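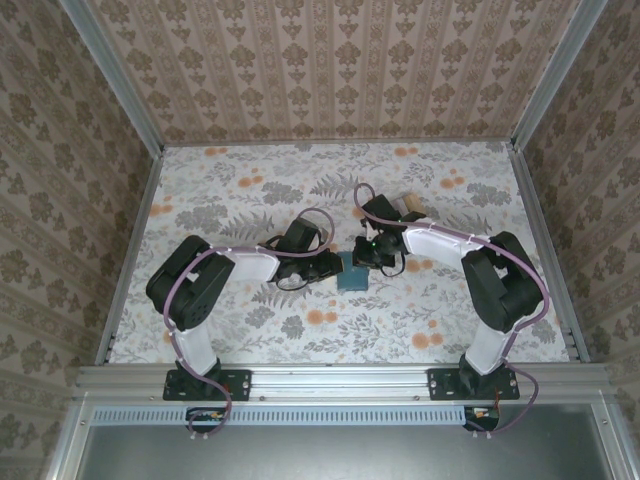

Figure 7.1 Two pattern types in one setting: damask with vertical stripes on the back wall, floral print with orange and grey motifs on the horizontal surface.

Chapter 7
Pattern, Ground and Plain Articles

7.1 Scope

Chapter 6 dealt with plain-coloured furnishing fabrics and their behaviour under side lighting. The present chapter deals with printed fabrics used as a ground, meaning a surface on which other articles are placed and must be found, sorted or read. Table covers, drawer liners, bed sheets and display cloths all come under this heading. Wall patterns are treated only where they affect the reading of the horizontal surface. Upholstery is left to Chapter 9.

The terms motif, repeat and ground colour are used as defined in Section 2.4. Scale refers to the width of the largest single motif, measured across the cloth. Density is the share of ground colour covered by print in one full repeat.

7.2 Directional and scattered layouts

A striped damask is directional. Its motifs sit in rows, and the stripe gives the eye a line to follow, so that the same paper hung on a side wall appears to run diagonally when viewed from the front of the room. The change is one of perspective and should not be corrected in hanging.

A scattered floral has no such line. Blossoms, fronds and sprigs are turned at several angles, and the position of the repeat is difficult to judge without a rule. In the Citholm cloth used for the worked measurements in this chapter, the repeat is 400 mm along the length, with a cut width of 1405 mm. Cloths with a repeat below 200 mm are classed as small-repeat and are measured by the method in Section 7.5.

Where both layouts occur together, as in Figure 7.1, three properties are recorded for each: ground colour, strongest accent colour and layout. A white ground with a few orange accents remains distinct from a pinkish-brown wall even though both carry flowers. Similarity of subject has less effect on separation than difference of ground.

7.3 Plain articles on a printed ground

An article of one flat colour interrupts the print and is located by its outline. Two conditions apply. The colour of the article should be absent from the print, and the edge should be long enough to cut across more than one motif.

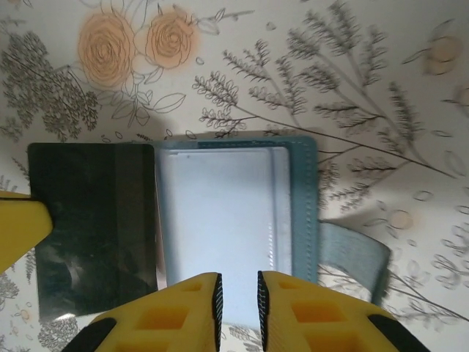
Figure 7.2 Black card and teal-blue fabric wallet on a pale botanical print.

Both articles in Figure 7.2 meet the first condition. Teal does not occur among the peach and grey of the print. The black of the card is nearer to the grey foliage in hue but much darker, and the separation is one of value. A glossy surface introduces pale reflections, which reduce that separation locally; the effect is treated in Section 7.6.

Fine line work in the print may be confused with narrow parts of an article, such as cords and straps. Somogyi's outline test (Dezső Somogyi, Aquino laboratory notes, sheet 1122) deals with this case and is set out in the next section.

7.4 The outline test

The test requires the printed cloth, pressed and laid without folds, and the article to be assessed.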